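Can a city council member vote by phone if the meeting notice didn't mention it?

Posted in Local Government – Larico

Our city council in Larico voted in April on a zoning change for the old freight yard on Kevach Road. The vote was 4 to 3. One of the four yes votes came from a member who was out of state and called in. The notice posted before the meeting gave the room and the time and said nothing about anyone taking part by phone. There were 200 people signed in that night and most of us only found out when the clerk read the roll.

I asked the clerk's office and was told the council's rules allow it. I asked to see the rule and got a one-page policy that says members may attend remotely "with notice." It doesn't say notice to whom. Is the vote good or not? And if it isn't, is there a deadline to do something about it? I have no lawyer and don't want to pay for one if the answer is simple.

javstead_river

It depends on your state's open meetings law, which overrides whatever the council wrote for itself. States handle this in different ways. Some allow remote voting freely, some allow it only if a quorum is in the room, and some want the notice to say that members may attend remotely and how the public can hear them.

The first thing to check is whether you had a quorum without the caller. With seven seats and six people in the room, you almost certainly did. That helps the council, because the meeting itself was probably valid. What is left is whether that one vote should have counted. Without it you have 3 to 3, and in most places a tie means the motion fails.

On the deadline, look that up today. Many states give you a short window to challenge an action, and it can start running on the date of the vote or on the date you learned of the problem. April was a while back. Some states also let the council fix a defect by holding the vote again at a properly noticed meeting, and if they have the same four votes you end up where you started.

What I would do, in order:

Get the posted notice, the minutes and any recording. Ask in writing and keep a copy.
Find out when the member told the clerk about calling in, and whether it was before the notice went up.
Call the state office that handles open meetings questions. It may be under the attorney general. Many will talk to residents for free.

plainledger31

They all do this. We had the same thing in Javstead with the water rates and nothing happened. They said it was legal and the papers didn't even cover it. Vote them out.
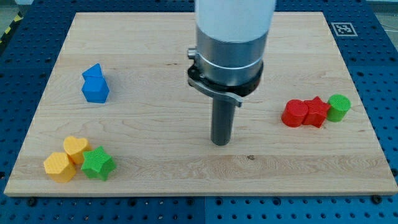

shaikh_st_resident

Voting them out is fine but it won't undo a zoning change, and the poster asked about the vote. I went through something close to this over a parking ordinance, so a few things to add to the longer reply.

Check whether zoning has its own notice rules in your state. It usually does, separate from the open meetings law. In our case the city had to mail a letter to every owner within 300 feet, and they had missed nine addresses. That turned out to matter more than anything said about the meeting itself. If you live near the yard, find out if your neighbors got letters.

Read the whole policy and the ordinance behind it. Ours was also one page, but it pointed to a section of the city code that said notice had to go to the clerk and be included on the agenda. The front desk didn't know that – they only had the handout.

You can raise it during public comment and ask the city attorney to answer on the record. They don't have to, but ours did at the next meeting. If the window is close to running out, though, pay for one hour with a lawyer who does land use. I put it off and had nine days left when I finally called.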